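Limlow Wash Diary

A table of household laundry loads written up by the people who did them, with the guide used to code the entries. The release is a single CSV file, a short list of codes and this README.

Version 2, released 7th April

What is in the release

loads.csv - one row per wash load, 1,721 rows
codes.csv - every code used in loads.csv, with its meaning in words
notes.txt - free-text remarks from the diaries, joined to loads.csv by load_id
README - this file

The diaries were paper booklets handed out in Limlow and posted back at the end of February. Each household filled in one line per load: what went in, which programme was chosen, how much detergent was used and how the load was dried. The booklets were typed up by hand and coded afterwards. The coding sheet is called Nuria, and older notes sometimes use that name for the whole dataset. They are the same thing.

Columns in loads.csv

load_id
A running number. It carries no meaning beyond the order in which booklets were opened.

house
A letter code for the household. Codes were shuffled before release and do not match the ones in version 1, so the two versions can't be joined on this column.

machine
front, top, twin or hand. Washer-dryers are coded as front, with a y in the dryer column. A load washed in the bath is coded as hand.

programme
The name of the programme as the diarist wrote it, in lower case. Spelling has been corrected but the wording has not been changed, so "quick", "quick wash" and "short" all appear. Use programme_group if you want them merged.

programme_group
cotton, synthetic, delicate, wool, quick, rinse or other.

temp_c
The temperature set on the machine, in degrees Celsius. Cold washes are entered as 0. This is the setting and says nothing about how warm the water got.

fill
The diarist's own judgement of how full the drum was: low, half, most or full. It was not checked by weight.

detergent
powder, liquid, capsule, flakes or none. Where two products went into one load, the first one written down was kept and the second moved to notes.txt.

softener
y, n or blank. Vinegar in the softener drawer is coded as y, with a remark in the notes.

drying
line, rack, tumble, radiator or mixed.

load_type
What was in the drum. See the section on load types further down.

Missing values

Blank cells mean the diarist left the box empty. A dash in the booklet was typed as n where the question was yes or no, and left blank everywhere else. The fill column has the most gaps - 530 rows have no value. The booklet printed that box very small and many people seem to have missed it.

Nothing has been filled in by guesswork. If your software treats an empty temp_c as zero, those rows will look like cold washes, so check this before working out any averages.

Changes from version 1

Dates were taken out. The order of loads within a household has been kept.
The rows collected in Cukeck were dropped. Those booklets used an earlier layout with no drying question, and they are still in version 1.
Programme_group was added.
A typing error that turned 40 into 4 in several rows of temp_c was put right.
The brand column was removed. It was filled in for too few machines to be of use.

Known problems

People who keep a laundry diary for a month may not wash in the way they usually do. Several diarists wrote that they had started waiting for a full drum.

Hand washing is probably under-recorded. A jumper rinsed in the sink doesn't feel like a load and often didn't get a line.

The Limlow area has hard water. Detergent habits should be compared with care if you are setting them beside figures from a soft-water area.

Shared machines are a nuisance. In the MacKinnon building the machines are in the basement, and a few diarists there wrote down a neighbour's load when the two had been combined. These rows are marked "shared" in notes.txt and can be left out.

Load types

Each load has one type, chosen by what made up most of it.

mixed - everyday clothes, no sorting mentioned. The largest group, with 935 rows.
whites - described as whites or lights by the diarist
darks - described as darks, blacks or jeans
bedding - sheets, duvet covers, pillowcases, blankets
towels - towels, flannels, bath mats, tea towels
work - uniforms, overalls and kitchen whites, when washed apart from other clothes
sports - kit, swimwear and sports bags
baby - baby clothes, muslins and cloth nappies
household - curtains, cushion covers, rugs, dog beds
toys - soft toys washed on their own, however few. A toy put in with clothes or bedding takes the type of the rest of the load.
unknown - nothing written down 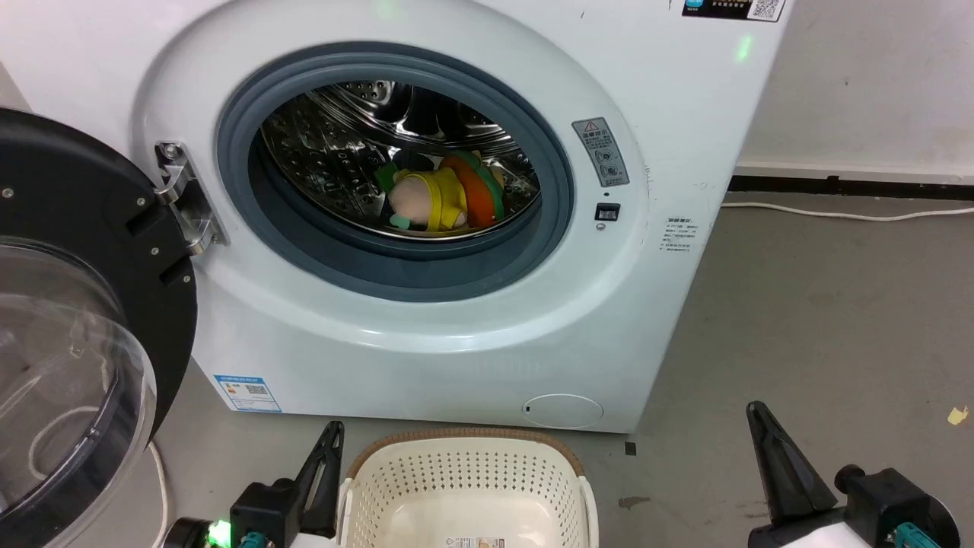

Licence and corrections

The files may be used, shared and altered freely, as long as the Limlow Wash Diary is named as the source and the version number is given. If you find a mistake in a row, send the load_id and the column name. Corrections are held back until the next version so that copies already in use stay the same.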